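Seit gestern Abend sitze ich wieder über meiner Tabelle, und ja, sie ist schon wieder länger geworden. Eigentlich wollte ich für unsere kleine Werkstatt bloß einen Arm mit Greifer kaufen, fertig. Dann hat Rodica Lazăr mir das Angebot von Vatthorpe weitergeleitet, und ich habe den Fehler gemacht, auch die zweite Seite zu lesen: Montageplatte extra, Kabelsatz extra, Einweisung extra (die kürzeste Variante, versteht sich). Da war meine schöne Summe vom Januar natürlich dahin!

Was ich beim ersten Mal komplett vergessen hatte, sind die Verschleißteile. Schaumpolster für die Greiferbacken zum Beispiel. Die kosten fast nichts, 19 Euro der Satz, aber wenn keine im Schrank liegen, steht man da und wartet auf die Post. Ich plane jetzt fünf Sätze fürs erste Halbjahr ein und dazu 300 Euro für Kleinkram, den ich heute noch nicht kenne.

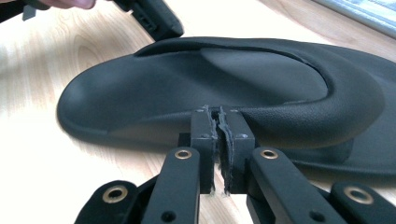
Bleibt die Frage, ob wir gleich zwei Greifer nehmen. Ostap Mykhailiuk ist strikt dafür, er hat bei Cokov mal erlebt, wie wegen eines einzigen Gelenks alles stillstand. Ich bin hin- und hergerissen – der zweite frisst genau das Geld, das ich für einen ordentlichen Tisch vorgesehen hatte. Vielleicht tut es ja auch ein gebrauchter, Brovudum hat ab und zu welche auf der Liste, nur muss man da schnell sein und am besten vor acht Uhr morgens anrufen.

Bis April will ich bestellt haben. Falls von euch jemand mit den Lieferzeiten von Vatthorpe Erfahrung hat, schreibt mir das bitte in die Kommentare, auch wenn es schlechte Nachrichten sind!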